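**Progress report, two-arm assembly from demonstration**
To: Wayne Hebden, Ashworth
Grant line: Fasta

The short version, for those who read the first paragraph and then look for the budget: the stool task works more often than it did in May, the data set is bigger, and we know why the last leg is the hard one. The budget is on the spreadsheet and is exactly as cheerful as before.

We have now recorded 1,141 demonstrations, of which 724 survived cleaning. The rest were discarded for dropped frames, dropped legs, or an operator who forgot which pedal meant stop.
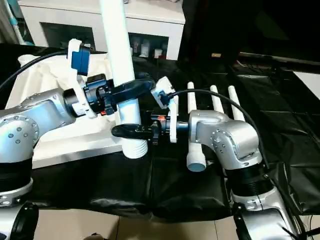
Handing a long part between two arms was the piece of the proposal your reviewers doubted, and they had a point. Our first policy treated each arm as a separate employee with separate goals. The new one, Indeo, predicts both wrists together and penalizes any change in the distance between the two grasps. With one finger high on the leg and the other just above the threaded end, a small disagreement between the arms becomes a large error at the thread. Coupling them cut that error enough that we stopped arguing about whether to measure it.

The seat is a different problem. It is wide, light and happy to slide across the sheeting when either arm pushes harder than the other. We had planned to bolt down a fixture and decided against it, partly on principle and partly after seeing the quote.

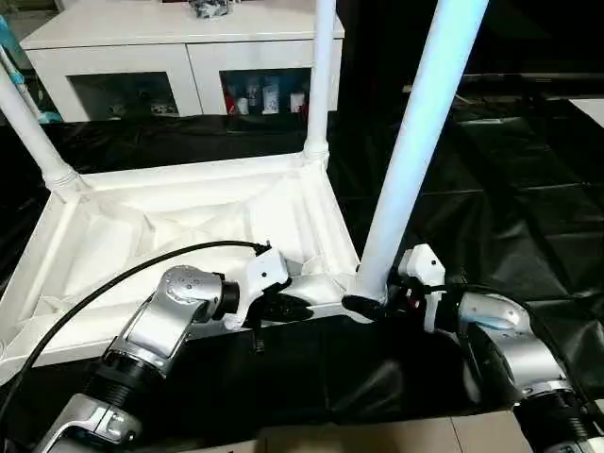

So the policy has to learn to brace as well as to place. We added a force term to the training loss and relabeled the older recordings to match, a job that took nine working days and improved nobody's character. Success on the full sequence, judged by a person who did not write the code, is now 74 percent. Most remaining failures come on the final leg, when the three already standing give the arms less room to approach.
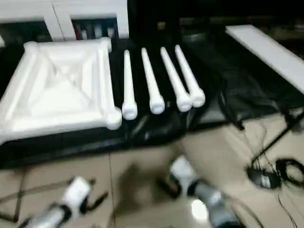

*Clarau, 4 Oct 2023*

Added after the review call. You asked whether the method depends on the parts starting in the same layout. It does, more than we would like. Legs laid side by side are easy. Legs touching or overlapping near the base confuse the grasp selector, which tends to choose both and get neither. We are collecting more untidy starts, a kind of work for which the team has shown natural talent.

The wrist views help here. Dropping them from the input hurt the threading stage badly and the pick-up stage hardly at all, so we will keep them and accept the extra cables.

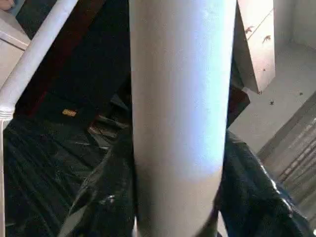 *Fig. 4. Wrist view, with a large white tube in the center and a thinner one at upper left.*

Next period: untidy starts, a second stool design, and a recovery behavior for cross-threaded legs. The current recovery behavior is Wayne's suggestion of starting over — effective, but hard to publish.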